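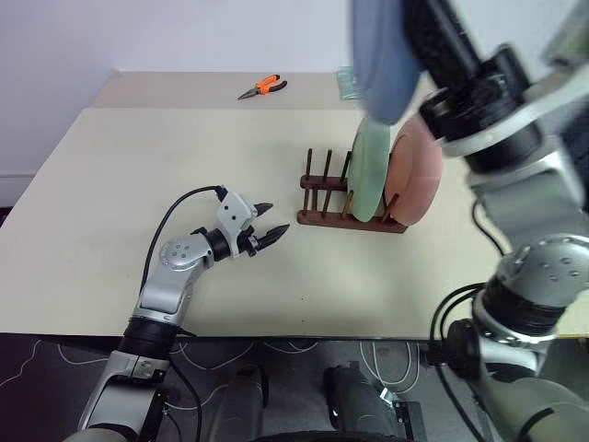 I'd been trying to get Mafalda Calado to sit down with me for most of a year. She tunes and repairs accordions out of the back half of a former shoe store in Odwood, and between November and Easter she basically doesn't answer the phone. So when she texted me "come Thursday, bring something to eat," I drove over with a bag of rolls and a list of questions I mostly didn't get to.

The first thing she wanted to talk about was wax.

"Everybody asks me about the bellows," she said. "The bellows are fine! It's the wax. You leave an accordion in an attic for thirty summers and the wax goes like old cheese, and then the reeds start to drop off inside. People hear a rattle and think it's a screw."

I have to admit I was one of those people. My grandfather's Olvera has rattled since I was in high school and I'd always told everyone it was a screw.

Mafalda learned from Custódio Antunes, who had the shop before her and who, by her account, was a wonderful tuner and a terrible teacher. He'd hand her a reed block and leave the room. "I'd be sitting there with a scratcher and no idea," she said. "Then he'd come back, listen to one note, say no, and go out again. I cried in the bathroom quite a lot that first winter." She stayed with him 4 years. When he retired he left her the bench, the wax pot and a drawer full of leather scraps she still hasn't finished going through.

I asked her what she charges for a full tuning, since that's what readers always write in about. She told me 1032 dollars was her last big bill, for a concert instrument that needed new valves on both sides, and that she felt bad sending it. A smaller job, where she only goes over the treble side, came to 580. "And then they say, but I bought it at a yard sale for 40! I know you did, honey. I can hear that."

She doesn't like electronic tuners much, although she owns one. It gets her close, she says, and then she puts it face down and does the last bit by ear, playing two reeds together and listening to the wobble between them. The dance players want a lot of wobble. The church players want almost none. There's one customer, Valter Ljungberg, who wants it so wide that she made him sign a note saying he'd asked for it - she was laughing when she told me this, but she did go and get the note.

We ate the rolls standing up. I asked if she ever plays for people herself and she made a face. "I play the same eight bars, all day, in every key. My neighbor Anwara Bhuiyan can sing it through the wall. Ask me for a whole song and I get lost after the first verse."

She does want to take on a learner, and she'd like to do it differently from how it was done with her. Mornings only to start with, somebody patient, and no need to play. "I'll stay in the room," she said. "That's my whole teaching method. I'll stay in the room!"

Before I left she took the Olvera out of its case, gave it one shake next to her ear, and set it on the shelf behind her with a paper tag on the strap. Three reeds, she thinks, maybe four. I'm supposed to call after Easter.

We use cookies to remember your settings and to see which pages get read. By continuing to use this site you agree to our cookie policy. Accept | Manage preferences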